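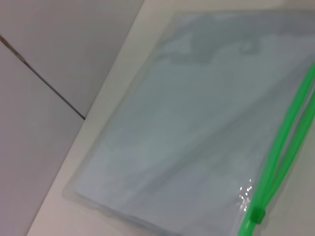
4.2. Acondicionamento individual e o argumento da conservação

A literatura técnica sobre pequenos acervos têxteis repete há pelo menos duas décadas que o acondicionamento individual em plástico prolonga a vida das peças, e repete-o com uma segurança que os dados publicados não justificam. Quase todos os manuais que consultámos remetem uns para os outros; poucos remetem para medições. A recomendação passou dos grandes depósitos climatizados para as coleções locais sem que se perguntasse se as condições eram comparáveis. O saco de plástico transparente com fecho, como o da Figura 3, tem a vantagem evidente de deixar perceber a cor e os vincos do que guarda sem que seja preciso abri-lo, e é provável que esta comodidade explique melhor a sua difusão do que qualquer efeito comprovado sobre as fibras. A mesma figura mostra também o limite dessa vantagem: através do plástico distingue-se um conteúdo plano, de um azul acinzentado, mas não se consegue dizer com certeza se é um pano dobrado ou uma pilha de folhas.

Figura 3. Saco transparente com fecho, com conteúdo plano de tom azul acinzentado.

O problema da identificação é menos trivial do que parece. Nas duas coleções analisadas, Pellside e Gudotstead, os inventários partem do princípio de que a transparência dispensa a etiqueta exterior. Em Pellside, o regulamento interno chega a desaconselhar etiquetas, com o argumento de que o adesivo migra. É possível que migre. O regulamento não cita qualquer ensaio, e a alternativa que propõe — uma ficha solta, guardada à parte — cria uma dependência entre objeto e papel que qualquer arquivista reconhecerá como frágil. Encontrámos fichas sem peça correspondente e peças sem ficha, e em nenhum dos casos foi possível reconstituir a ordem original.

Quanto à humidade, a questão está ainda mais aberta. Um saco fechado retarda as trocas com o ambiente, e daí se conclui com frequência que protege. A conclusão só vale se o têxtil tiver sido fechado em equilíbrio com um ar suficientemente seco. Quando se fecha uma peça de linho num dia húmido de junho, guarda-se com ela a água que a fibra já continha, e uma descida posterior da temperatura pode levar à condensação na face interna do plástico. O protocolo Mellor, adotado em Gudotstead, reconhece este risco numa nota final e resolve-o com a frase «assegurar a secagem prévia», sem indicar método, duração ou valor de referência. Uma instrução que não pode ser verificada dificilmente merece o nome de protocolo.

Convém distinguir aqui três materiais que os inventários tendem a reunir sob a designação comum de «plástico»: o polietileno, o polipropileno e o PVC plastificado. O último é desaconselhado de forma quase unânime, e neste ponto não temos reservas. A dificuldade é que a olho nu a distinção é pouco fiável, sobretudo em sacos usados, e nenhuma das coleções conservou as faturas ou as fichas técnicas do fornecedor. Os registos referem apenas «saco transparente, fecho de pressão». A afirmação, lida em mais de um relatório, de que todo o material é «de qualidade arquivística» deve por isso ser tomada como declaração de intenções.

O levantamento Harkik, que é a fonte mais citada em favor do acondicionamento individual, abrangeu 1000 peças ensacadas e 1000 peças guardadas em gaveta, num total de 2000, observadas ao longo de 18 meses. A dimensão da amostra impressiona à primeira leitura. O desenho do estudo impressiona menos. As peças não foram distribuídas ao acaso: ensacaram-se primeiro as que se encontravam em melhor estado, por serem mais fáceis de manusear, e as restantes ficaram nas gavetas. Que no fim do período as primeiras continuassem em melhor estado do que as segundas é o que se esperaria sem saco algum. Os autores mencionam o critério de seleção na secção de métodos e não voltam a ele na discussão.

Há ainda a questão das dobras. Um saco de formato normalizado obriga a dobrar tudo o que exceda as suas dimensões, e a dobra prolongada é uma causa de rutura conhecida em linhos e sedas antigos. Os manuais aconselham o enchimento das dobras com papel não ácido e a sua mudança periódica de posição. Nas fichas que examinámos não há registo de que essa mudança tenha sido feita. A ausência de registo não prova a ausência da operação, mas também não autoriza a presumi-la, como faz o relatório de Pellside quando classifica a rotina como «cumprida».

Nada disto obriga a retirar as peças dos sacos. Contra o pó e contra o contacto direto das mãos, a barreira física parece-nos uma proteção razoável, e o custo é baixo. O que contestamos é a passagem deste benefício modesto para uma tese geral sobre a longevidade das fibras, tese que o levantamento Harkik não sustenta e que o protocolo Mellor se limita a pressupor. Um ensaio com distribuição aleatória, identificação do polímero e leitura da humidade no interior dos sacos seria exequível com os meios de uma coleção média. Na secção seguinte examinam-se os registos de humidade disponíveis para Gudotstead, com a reserva de que os sensores estavam instalados na sala, fora de qualquer embalagem.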